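Our robotics club at Dulau spends most of its week on small repairs, and I think that is the right call. This term it's remote controls and batteries, worked on by two arms.
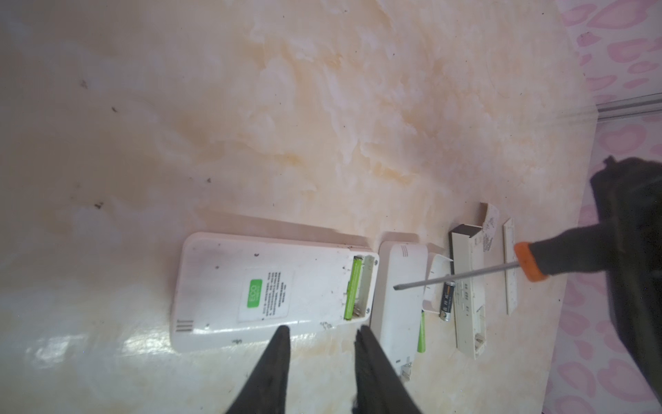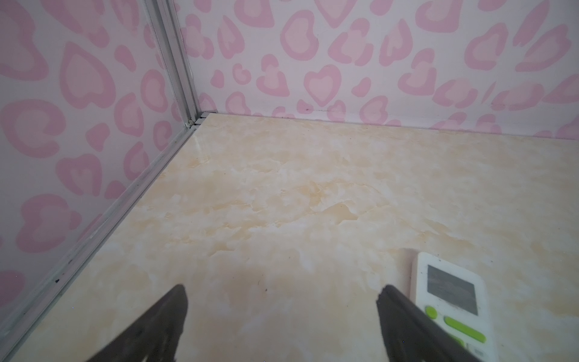 Screwdriver work and battery handling, all on the same marbled floor:

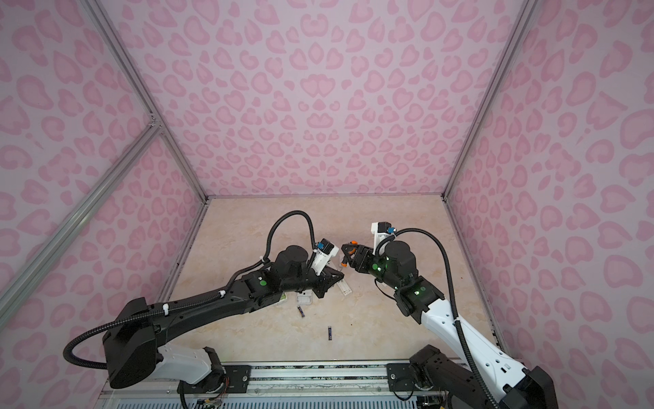
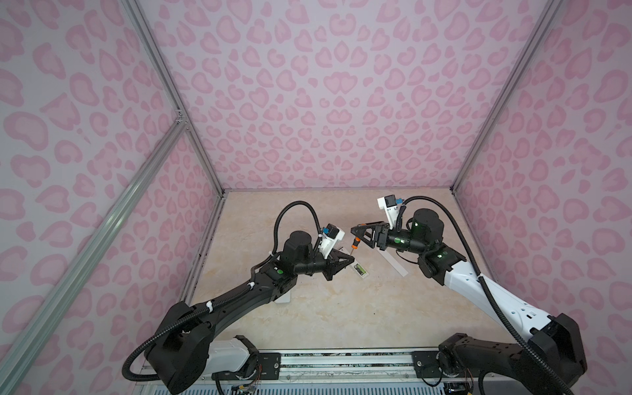

Parents ask me why we skipped the Brovillow contest in January. It rewards one fast run on a course every team has memorized. A student can place well there and never learn why a grip slips. Mareike Reuter, who coaches the Uysal team, disagrees with me, and she is right that a deadline gets kids to show up.

But our students logged 223 attempts last term and wrote a note on every failure. I'd take that notebook over a trophy. We meet Monday with seven students, and there's space for two more.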